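Youth Baseball in Flestberg: Who Keeps Playing After Age 15?
Project report, spring term
Leena Sjöberg

1. Background

In Flestberg the baseball club has teams for children from eight years old. Many of them stop when they change school. My project asks why some players continue and others leave, and if the distance to the field has any influence on this.

The club plays at Heraton Field, on the north side of the river. There is one more field in Bostance, but it has no lights and is used only until September.

2. Method

I sent a questionnaire to former and present players and received 138 answers. I also read the club's old score books, which cover 566 games. The score books were written by hand and in two of the seasons the names of the substitutes are missing. I entered everything into one spreadsheet and compared the players by age, position and travel time.

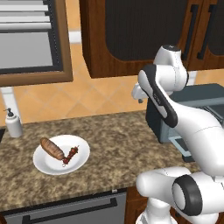

Figure 1. Simulated kitchen with robot arm and countertop oven.

3. Results

Travel time was less important than I expected. Players from Bostance stayed in the club almost as long as those who live next to Heraton Field. Playing time had a stronger connection. Those who started in most games at age 14 usually continued, and those who sat on the bench usually left during the next winter.

Pitchers and catchers stayed the longest. Coach Ahonen thinks this is because they have their own indoor practice from January, when the outfielders have no practice at all.
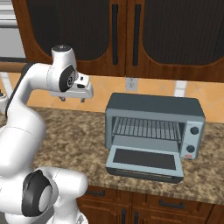
Figure 2. The arm above the granite counter, gripper open.

4. Weak points

Players who left many years ago were difficult to reach, so their answers are few. The question about injuries was also badly formulated, and I removed it from the analysis. The score books do not show who was absent because of illness.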